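Unit 7: Looking after a natural history collection

These notes go with the Thursday session. Read them before you come to the store room, and bring a pencil. Pens are not used near specimens or labels.

What the collection holds

The Westotico teaching collection has 170 mounted skulls and horns, a cabinet of bird skins, and several drawers of shells and insects. Most of it was put together by one landowner's family and given to the college when the house was sold. The family kept a ledger, known here as the Szabo ledger, and for many pieces it is the only record of where an animal came from.

Horns and antlers

Students mix these up every year. An antler is bone. It grows from the skull, is covered with skin while it grows, and is shed. A horn has a bony core with a sheath of keratin over it, and in most species it stays on the animal for life. The difference matters for storage. Insects eat keratin, so horn sheaths need checking for small round holes and fine dust. Clean antler is rarely attacked, but it cracks if the air gets too dry.

Handling

Lift a mounted skull by the wooden shield, with one hand underneath. Never lift by the horns, which may slide off their cores. Wear nitrile gloves for everything in the cabinet of bird skins. Many older skins were treated with arsenic, and the ledger does not say which ones. Wash your hands when you leave, even if you wore gloves.

Coats, bags and hats stay on the tables outside the store. Felt, wool and fur can carry carpet beetle larvae.

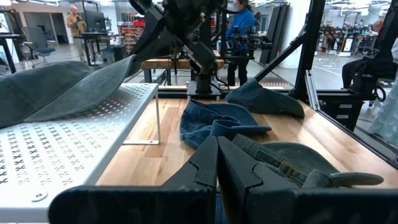 Fig. 2. Denim caps on a tabletop.

Labels and numbers

Each specimen has a number written on the object or on a tied tag. Old labels are never thrown away, even when they are wrong. If a name has changed, add a new label behind the old one and enter the change in the catalog. Use the spelling on the label when you copy it, including mistakes, and put your correction in the remarks field.

Place names need care. The ledger gives "Joltora" for 20 of the horns, and this may mean the river, the district or the trading post. Enter it as written and leave the coordinates blank.

Pest checks

Sticky traps stand along the walls and behind the cabinets. Write the date on each trap when it is put down. Record what was caught, including spiders, as they show that there is something to eat.

Reading for next week

Zamia handbook, chapter 2 (storage materials) and the section on freezing infested specimens. Bring your completed condition report for one horn and one antler.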